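5. 寝る前のセットアップ(就寝モード)

Misia 睡眠トラッカー 使い方ガイド その5。充電とアプリの登録(4章まで)が済んでる人向け。まだの人は先に4章へ。

用意するもの
・本体(Misia)
・リストバンド、または枕下用のケース
・Llewellyn アプリを入れたスマホ
・付属のUSBケーブル

5-1 装着

1. 本体をバンドの溝に入れる。カチッと音がするまで。音がしないときは前後が逆。
2. 利き手と反対の手首に巻く。手首の骨から指1本ぶん、ひじ側。
3. きつさは、バンドの下に小指が入るくらい。ゆるいと脈が拾えない。きついと朝あとが残る。
4. 裏の緑のランプが点滅→点灯に変わったらOK。

注意:手首に傷、かぶれ、湿疹があるときは巻かない。枕下ケースを使う(5-2へ)。

メモ:ハンドクリームは塗ってすぐだとセンサーがくもる。先に塗って、乾いてから装着。

5-2 枕下で使う場合

1. ケースに本体を入れ、ロゴを上にする。
2. 枕の下、頭の真下ではなく肩寄りに置く。
3. アプリの「設定」→「測定場所」→「枕下」を選ぶ。忘れるとずっと「未装着」のまま。
4. 一度横になって、画面の波形が動くか見る。

枕下だと脈拍と血中酸素は出ません。出るのは寝返り、呼吸のリズム、就寝・起床の時刻だけ。ふたり以上で同じ布団に寝る人は手首の方を推奨。となりの人の動きも拾ってしまうため。

注意:電気毛布、湯たんぽの上には置かない。本体が熱くなると自動で電源が切れます。充電しながらの枕下使用も禁止。

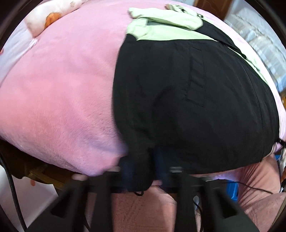 ピンクの毛布と、黒と薄いグリーンの上着。

5-3 就寝モードの設定

1. Llewellyn アプリを開く。
2. 右上の月のマークをタップ。
3. 「いつも寝る時刻」と「起きたい時刻」を入れる。平日と休日は別々に設定できる。日曜の夜は平日扱いなので注意(月曜の朝にアラームが鳴る側)。
4. 「ペアリングコード」を聞かれたら 1674 を入力。初期値です。あとで必ず変更しておくこと。
5. 「保存」。保存を押さずに戻ると全部消えます。

メモ:スマホの画面は伏せて置く。通知の光で目が覚める人がけっこう多い。スマホは手の届かない所でも大丈夫、記録は本体側にたまって朝まとめて送られる。

5-4 スマートアラーム

起きたい時刻の前の、眠りが浅いタイミングで振動する機能。

1. 「アラーム」→「スマート」をオン。
2. 振動の強さを選ぶ。段階は8まで。最初は2から。
3. 起きられなかったら翌日6に上げる。いきなり8はびっくりするのでおすすめしない。
4. 止めるときは本体を2回たたく。

枕下ケースでは振動が弱く感じられます。大事な予定がある日は、ふつうの目覚ましも併用してくだい。

5-5 眠れなかった夜の記録

途中で目が覚めた、ぜんぜん寝つけなかった、という夜も外さずそのまま。起き上がって別の部屋に行くときも、つけたままでよい。朝、アプリの「メモ」に残す。

・寝る前のカフェイン、お酒の有無
・昼寝をしたか
・飲んだ薬(種類と時刻)
・気分、体の痛み

短くていい。「コーヒー 夕方」くらいで十分。

注意:本機は医療機器ではありません。表示される睡眠スコアで診断はできません。数値を見て、処方された睡眠薬を自分の判断で減らしたり、やめたりしないこと。薬の変更はかならず医師か薬剤師に相談。いびきがひどい、息が止まっていると言われた、日中に運転中眠くなる、といった場合もスコアに関係なく受診を。

メモ:毎朝スコアが気になってかえって眠れない人は、「設定」→「スコア表示」をオフに。記録は続きます。見るのは週1回でも問題なし。

5-6 うまくいかないとき

記録が空白になっている
→電池切れが一番多い。寝る前に残量を確認。赤なら先に充電。

寝ていないのに「睡眠中」になる
→本を読む、動画を見るなどじっとしていると起こる。アプリの「編集」で時刻を直す。直した分は次の日の集計から反映さます。

ランプが点滅したまま
→裏面をやわらかい布でふく。だめならバンドの穴をひとつ締める。それでもだめなら再起動(側面のボタンを長押し)。

アプリとつながらない
→スマホのBluetoothを入れなおす。Meritz の旧型バンドを登録している人は、先にそちらを削除。2台同時には使えません。

朝の手入れは6章、データを医師に見せるときの印刷方法は Tudley サポートページの「書き出し」の項へ。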